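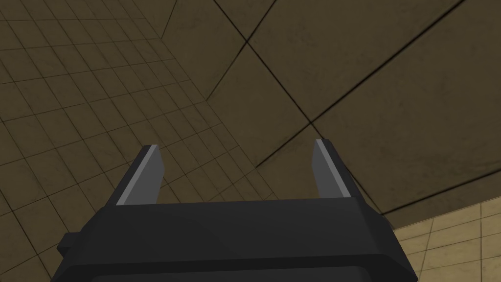

Selon Indira Chacko, une entreprise qui supprime le café du matin gagne vingt minutes et perd la seule réunion où l'on se parle. La formule a circulé dans nos bureaux au printemps, à la suite de la note de service d'avril qui recommandait aux équipes de s'abstenir de toute boisson caféinée pendant quatre semaines, au nom du bien-être au travail. Il nous paraît utile d'examiner cette recommandation avec le sérieux qu'elle réclame.

Le principe de la privation volontaire est ancien et respectable. Le carême, le jeûne, la cure ont leur logique propre, inscrite dans un calendrier et dans une communauté. La privation d'entreprise relève d'un autre ordre. Elle se mesure, se compare et s'affiche. Chez Ollwood, 514 salariés ont été invités à consigner chaque jour leur consommation dans un tableau partagé ; environ 176 l'ont fait jusqu'au terme. La direction y a vu un succès. On peut aussi y voir la preuve que la plupart des adultes préfèrent garder pour eux le nombre de leurs tasses. 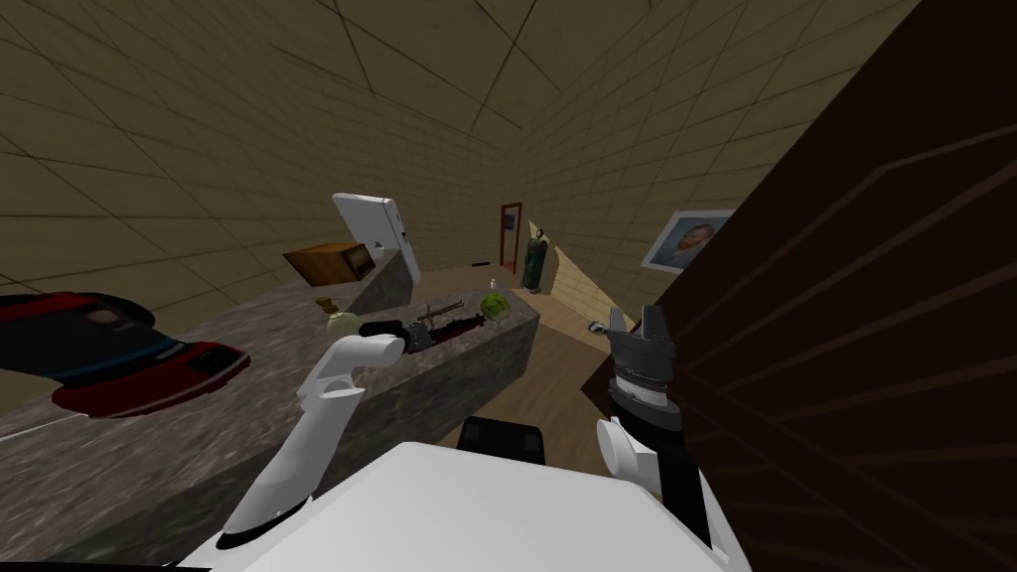
Vue intérieure : le long plan de travail en granit gris.

L'auteur de ces lignes s'est soumis à l'exercice pendant 21 jours. Les maux de tête ont cessé le quatrième. Le sommeil s'est peut-être amélioré, encore que la fin de l'hiver y ait sans doute contribué. L'humeur, d'après les collègues consultés, est restée ce qu'elle était. Quant au temps libéré, il a été consacré pour l'essentiel à préparer des infusions de verveine, boisson dont la préparation est plus longue et dont personne ne souhaite une seconde tasse.

Ces observations n'ont aucune valeur scientifique et ne prétendent pas en avoir. Elles invitent seulement à distinguer deux questions que la note confondait. La première est médicale : certaines personnes supportent mal la caféine et doivent en être averties par leur médecin. La seconde est morale, et c'est elle qui occupe désormais les esprits – le café serait une faiblesse, l'abstinence une forme de mérite. 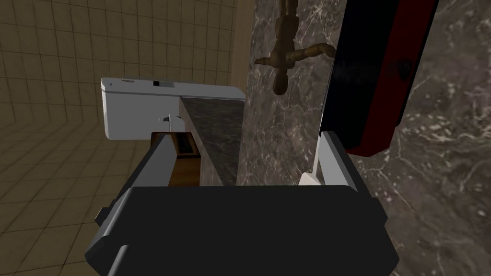

Or le mérite ainsi compris s'accommode mal de la vie collective. Celui qui s'abstient en parle ; celui qui ne s'abstient pas se justifie. Au bout de quinze jours, la conversation ne porte plus sur autre chose. Nous avons entendu, devant un distributeur, deux cadres expérimentés débattre de la teneur en caféine du thé blanc avec une gravité que le budget annuel ne leur avait jamais inspirée.
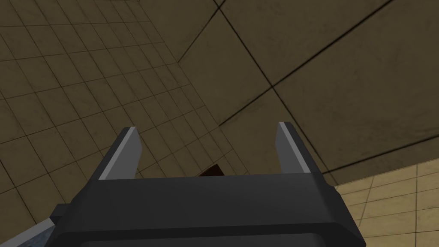
Markos Ververidis nous objecte que l'habitude mérite tout de même d'être interrogée, et qu'un mois sans café lui a appris qu'il buvait surtout par ennui. L'objection est recevable. Elle plaide pour une expérience personnelle, librement choisie et librement abandonnée, que l'employeur n'a pas à organiser. Nous souhaitons donc que la recommandation ne soit pas reconduite l'an prochain, et que le tableau partagé soit effacé.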